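Ticket 6112 — Dasley heated airer, trips the socket after a few minutes
Status: open, waiting on part

Unit is the Dasley 500 W folding airer, bought in July. It heats for six minutes, then the adaptor cuts out. Reset works once. After that the unit stays off until it has been left overnight.

Tried so far: different socket, same result. Different room, same result. Took everything off the rails and ran it bare — it lasted longer but still cut out.

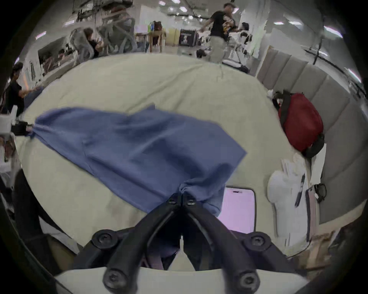
Checked the lead next. No marks on the plug, fuse is the right one for the rating. Wiggling the cable where it enters the frame makes the light flicker, so I stopped using it at that point and wrote to Matatitz, the shop it came from. They asked for the batch number, which is 96, on the underside of the lower rail.

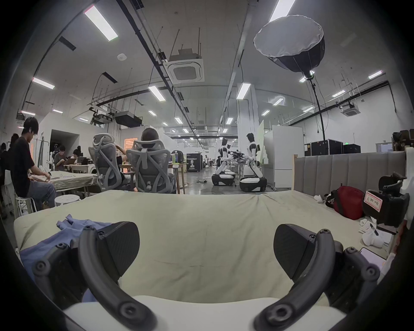

Update: Matatitz passed me on to Van Wyk, who do the repairs from their Dresusside workshop. They say batch 96 had a loose strain relief and the fix is a new lead, part 112. No charge under the guarantee. They want the old lead back in the same box.

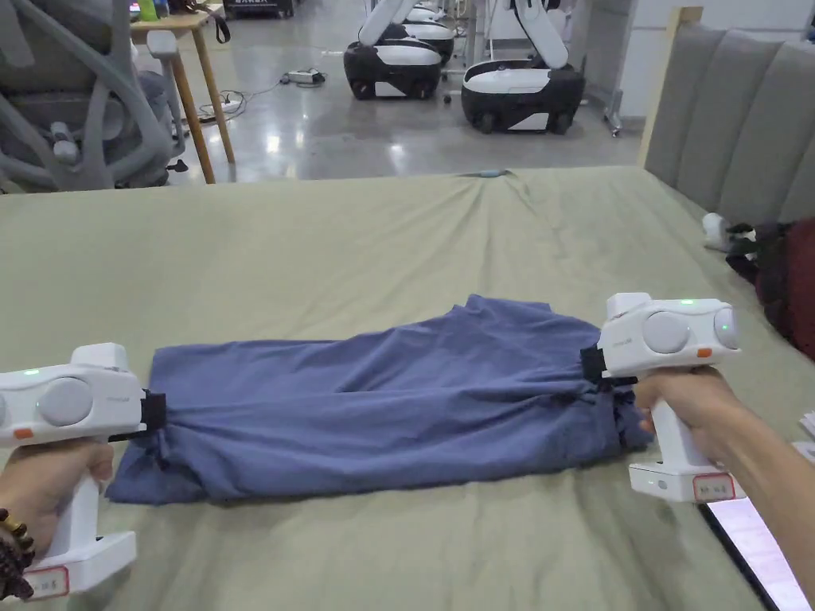
Van Wyk also asked what was on the airer when it tripped. Mostly shirts and towels, spread out. They advise against hanging anything doubled over, as the heat builds up underneath. Blue-gray trousers folded up like the pair on the green sheet would count as doubled over; they should be opened out across two rails. I don't think that was the cause — it tripped bare as well. Will update when the lead arrives.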